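## 3. Sorting out where the glow comes from

We started this part of the work with what looked like a simple question. On a moonless night at a dark site, with no aurora and no town within sight, the sky between the stars still isn't black. Some of that light is airglow, made by atoms and molecules high up in our own atmosphere. Some is sunlight scattered by dust between the planets, and some is starlight too faint to split into separate points. All of it arrives at the detector together, and the pleasure of the job lies in pulling it apart.

The green line of oxygen was our way in. It is bright and narrow, and it sits at a wavelength where our filters work well. Oxygen atoms left over from the day's sunshine meet and join up, and in doing so they pass energy to other atoms, which give it back as green light. Most of this takes place in a fairly thin layer close to 100 km up. The layer isn't flat or still. Gravity waves – ripples set going by wind over mountains, or by storms – travel up through it and leave bands of brighter and dimmer light that drift across the sky in an hour or less. Anyone who has watched a speeded-up run of these bands will know why we were so keen to measure them properly.

### 3.1 The two sites

Observations came from Forine, on the ridge, and from Troro, lower down and nearer the coast. Forine has the darker sky. Troro has more cloud and a faint dome of town light to the north, but it looks at the same layer from a different angle, and that second view is what lets us work out heights. Sugeng Manurung ran the Forine camera and Dewanti Mandagi the one at Troro, with both clocks checked against the same time signal at the start of every night.

Each site took exposures through the green filter and then through a second filter set a little to one side of the line. The second exposure catches the dust light and the starlight but hardly any of the airglow, so taking one from the other leaves a fair map of the line alone. We lost whole nights to thin cloud at Troro. Even so, we ended with 1476 matched pairs, far more than we had hoped for when the first month went by with nearly nothing in it.

Pairs were thrown out if the Moon was above the horizon at either site, if the guide stars had spread beyond the limit set in Section 2, or if the two exposures had started more than 4 seconds apart. No pair was put back once it had been removed. We were tempted more than once, as some of the loveliest wave patterns of the whole run fell on nights with a young Moon still setting. 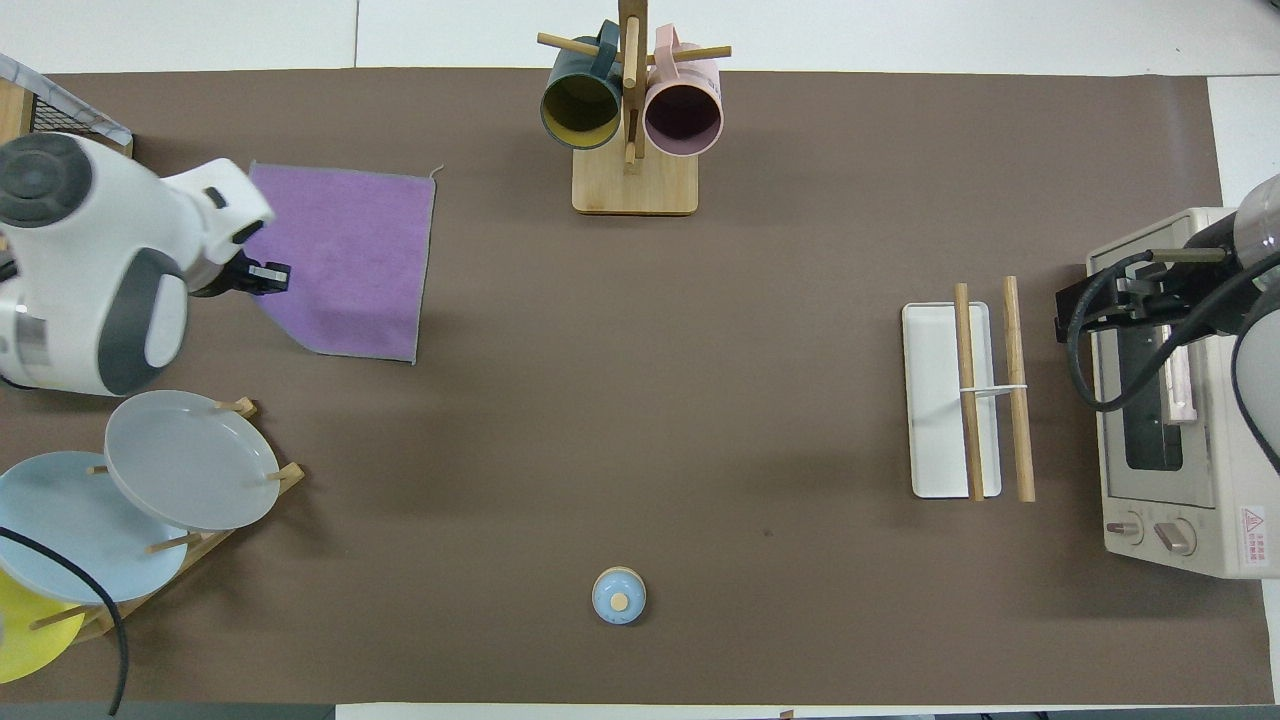

*Figure 6. Tabletop with mat, purple towel and robot arm.*

Matching the two views is the step that took the most thought. A bright band seen from Forine appears in a different place against the stars when seen from Troro, and the size of the shift tells us how high the band is. The trouble is that a band has soft edges and few marks along it, so there are often several shifts that fit almost equally well. Our first method treated the layer as a flat sheet, like the purple towel in Figure 6 without its folded corner, and found the one height that gave the best match over the whole overlap. This did well on quiet nights. On nights with strong waves it gave heights that jumped about from one pair to the next, and the leftover errors had a clear pattern in them, which was the first real sign that the waves were lifting and lowering the layer by an amount we could measure!

Cempaka Govindasamy then suggested letting the sheet bend. In the second method the overlap is divided into patches, each patch is given its own height, and neighbouring patches are held together by a weak penalty so that noise in one doesn't send it off on its own. The strength of the penalty matters. Too strong, and we are back to the flat sheet. Too weak, and the heights follow every passing flicker in the background. We settled it by making false skies with known heights, adding noise taken from real exposures, and choosing the value that gave back the true heights most closely. The same value was then used for every night.

### 3.2 What the heights show

With the bending sheet, the pattern in the leftover errors goes away on all but 7 nights. Better still, the heights and the brightness now move together in a way that makes sense. Where the layer is pushed down, the air is squeezed, the atoms meet more often and the light gets stronger. Where it is lifted, the light fades. Textbooks say this should happen, but it is a delight to see it come out of two modest cameras and a good deal of patience.

The match isn't exact. The brightest part of a band often arrives slightly before or slightly after the lowest part of the layer, and the size of the lag seems to depend on how quickly the wave is moving. Bayu Ong's calculations give a lag in the same sense for slow waves, though a smaller one than we find. For fast waves the errors are too large for us to say much. We come back to this in Section 5, where temperatures from the March nights are used to test whether a change in the background wind could make up the difference.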